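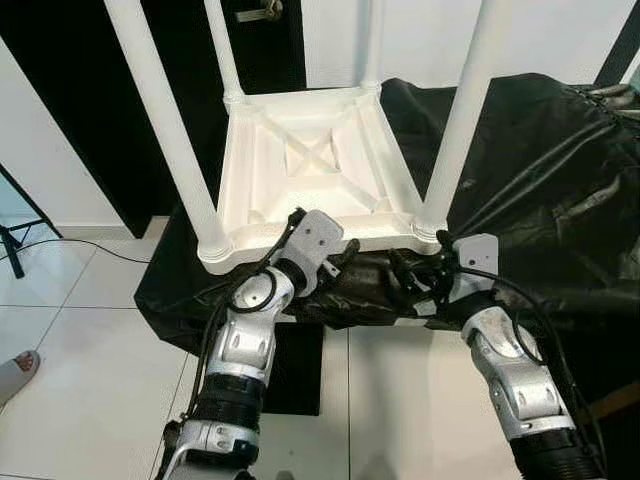
Small white furniture has been my weakness for years, and I'm so happy this page is finally up! Welcome to the Edine porch furniture gallery. Most of what comes through our workroom is the kind of thing people walk past every day: side tables with a cup ring on them, step stools, plant stands, the low square pieces that live under a porch light all winter and get dragged out in the sun again. I love them right side up, but I love them even more on their heads, where all the good details are hiding. Look at the underside on this one, with the ribs crossing in a big X and that little raised square right where they meet. And the stepped rings where the legs come in! You could own a piece like that for ten years and never once see the best part of it.

Posted April 28, 2021

How we go about it

Every piece gets turned over before anything else happens. We put down a black sheet first (shiny side up, creases and all) because white on black shows you everything. A hairline you would miss against a pale tabletop jumps right out. It also saves the top from getting scuffed while you work on the bottom, and when you're done you can gather up the corners and carry the grit outside in one go.

Then comes the slow part, which I could happily do all afternoon. Ribs collect things. On a piece that has been living outdoors you'll get pollen, cobwebs, dead leaves and sometimes a whole wasp nest the size of a walnut packed into the corners. A dry brush goes first, always dry. If you start with water you make mud, and then you're picking mud out of a groove with a toothpick, ask me how I know. After that, a bucket of warm water with a squirt of dish soap, a soft cloth for the flat areas and an old toothbrush for the rings at the tops of the legs.

Jae-in Kong taught me to go around those rings with a strip of cotton, holding both ends and pulling it back and forth the way you would shine a shoe. It works so well on stepped shapes! One strip per leg, then into the laundry.

Legs that lean outward need a bit more thought than straight ones. Splayed legs are what keep a low piece steady, but they also take a sideways push every time it gets shoved across a deck, and the push ends up at the collar. So we check every joint by hand. Hold the leg halfway up, press gently in, press gently out, and feel for any play. If there's a click, set it aside and write it on the tag. Round legs get a turn as well, to see if they spin in the socket. Some are supposed to come out and some really aren't, so go easy until you know which kind you have.

White rod, close up. There are little dark flecks and a thin crack-like mark on that chalky surface, and I could look at it all day.

Hmm, that line belongs with the next picture, so let me say a word about surfaces first.

Chalky is a look I've come around to. People bring us older white plastic and apologize for it, and I always tell them to wait. Sun takes the shine off, and you end up with a soft matte finish that is lovely next to terra cotta or a faded cushion. If a cloth comes away white when you rub it, the surface is shedding a little, and a wash and a thorough dry will settle most of it. I don't wax. Jarosław Zalewska does wax, and his pieces look terrific, so try both and see which you like!

Specks are another matter. Some are dirt and wipe off with a fingertip. Others have worked their way in and will be there for good. I go over a leg in strong side light, turning it a bit at a time, and mark anything that looks like a line with a dot of pencil beside it. Lines deserve a second look. A scratch will usually stop your fingernail on its way across, and a stain won't. With a crack you may feel a faint edge, or see it open a hair when you flex the leg, and at that point I'd stop flexing. 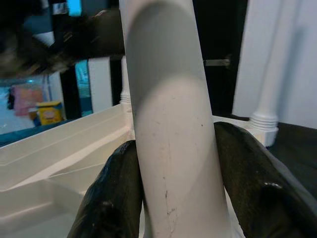 Pale plastic up close: a scatter of tiny specks, a thin crack-like mark, and a soft gray shadow wrapping around the rod.

A few more notes for anyone doing this at home

Molding lines are not damage. Lots of molded legs have a faint straight line running the length of them, and people get worried and try to sand it away. Leave it alone! You will make a flat spot and then you'll see that flat spot forever.

Magic erasers are fine for the feet and for scuffs down low. Keep them off the seat or tabletop until you've tried a hidden area, as they can leave a patch that catches the light differently.

Dry everything upside down with the ribs facing up and a towel pushed into the corners, then flip it over and let it stand overnight. Water sits in those pockets much longer than you'd think.

Tags go on a leg with soft string. We write the date in, what was cleaned and anything loose. I have a drawer with 174 old tags in it and I can't throw them out, they're like a diary of everybody's porches.

Got something to bring in? Low square pieces, round stands, footstools and odd single legs are all welcome, any color, though you can probably guess which color makes me happiest. Please knock the spiders off first. The workroom is on the Barbieri side of the building, through the double doors, and we share the sink with the Zillach upholstery class, so bring your own bucket if you have one. The next big cleaning day is in August and I would love to see more step stools.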